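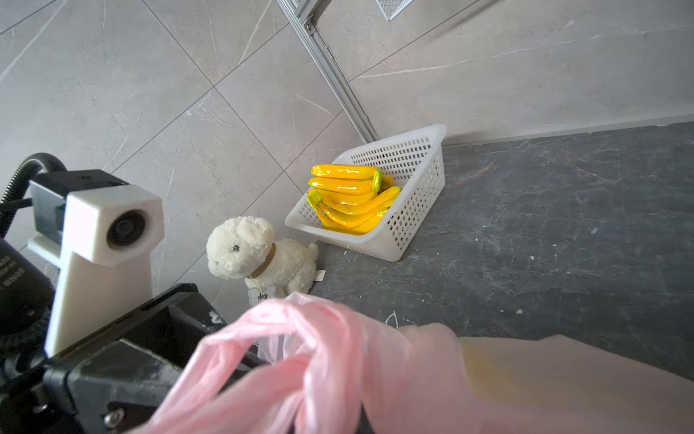
FILM 2254: Serial Storytelling on Screen
Week 2 handout: The recap, and why I love it
Lecturer: Lemlem Birhane

Welcome back! Last week we got through the silent cliffhanger serials at a gallop (sorry to anyone still copying down dates), and this week we're on to the humble recap. "Previously on..." sounds like the dullest minute of any episode, the bit you skip to get to the good stuff, but it's a small film in its own right, with its own editor making choices, and once you start watching for them you won't want to skip again.

Key terms
Diegetic recap: a character catches another character up, and us along with them.
Montage recap: clips from earlier instalments, usually recut and often with new music.
Prologue recap: text or voice-over before the story starts.
Buried recap: a prop, a photo or a line of dialogue that nudges your memory while the plot keeps moving.

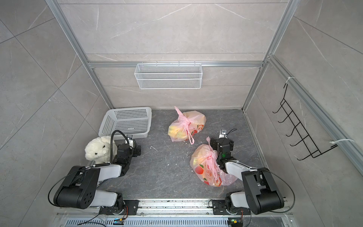

Two arms reaching forward from one rail.

Our main case study is the Flikura trilogy. The second film opens with a montage recap that runs 41 seconds and leaves out the brother completely! Have a think about that before the tutorial. If you'd only seen the recap, who would you believe the story belonged to? Then compare the third film, where old Arsenault tells the whole business to a stranger on a ferry and gets half of it wrong. Same job, wildly different effect, and the colour grading shifts every time he fibs.
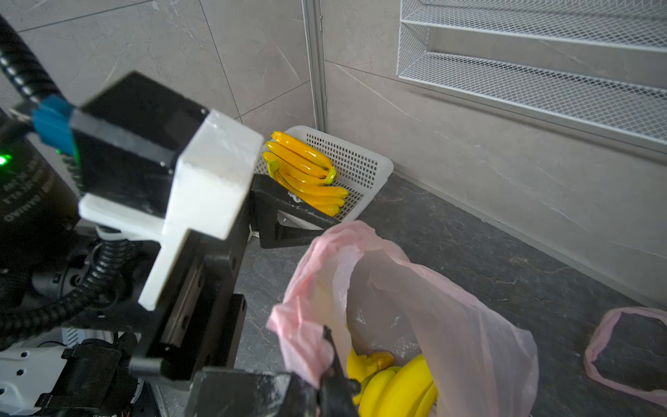 Watch his hands in that ferry sequence as well. He only fidgets on the true parts, and I missed it until my third viewing.

For the tutorial
Read the Drasitz chapter on memory and serial form. It's dense but a real treat from the second section on.
Watch the first two episodes of Tindum, with the recap left on.
Write 600 words on one recap of your choice, from any series or franchise. Tell me what it keeps, what it drops, and what a newcomer would get wrong. Favourites are very welcome.

Essays are due in November, and the topic list is on the course page.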